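MEDIA RELEASE
8/8/21

Saduvia brings its free computer fix-up program to the MacDonald library

I'm Joanne Rudd, I run Saduvia, and I've been itching to tell everyone about this one. From September we're taking over the back half of the MacDonald library two evenings a week to get old desktop computers going again and hand them on to local families, free of charge.

We started in my garage with one screwdriver set and a very patient neighbour. Last year we gave away 252 computers, and we still had 118 households on the waiting list when we closed the books. That list is why we need a bigger room (and why my car now lives on the street).

The library spot gives us 20 benches, decent light and, best of all, a kettle that works. Vilho Lindqvist is looking after the parts shelves and has already labelled every drawer in his favourite colour, a green I can hardly read. Elsa Pesonen will teach the beginners' class, which covers opening a case, swapping memory, cleaning out dust and setting up a fresh system. You don't need to know a thing before you come.
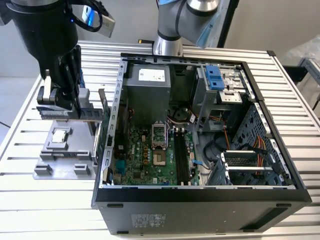
A Dell tower with its side panel off.

What we're after most is desktops from offices that are upgrading. Towers are great for us as they're easy to get into and the parts are cheap. We'll take keyboards and monitors too, but please, no more printers! Drives are wiped before anything else happens and we'll send you a letter to say so if your business wants one.

Flirarow has kicked in the money for new power leads and Kenisov is lending us a van for pickups, so a big thank you to both. "I learned on a machine my uncle pulled out of a skip," says Jouko Eskola of Flirarow. "I'd like some other kid to get a better start than that, or at least a cleaner one."

The first class has 42 places and names are going down quickly. Pop in to the front desk at the library to sign up, or to book a pickup for your old gear. Under-16s are welcome with a grown-up.

Media enquiries: Vilja Partanen, Saduvia, care of the MacDonald library front desk.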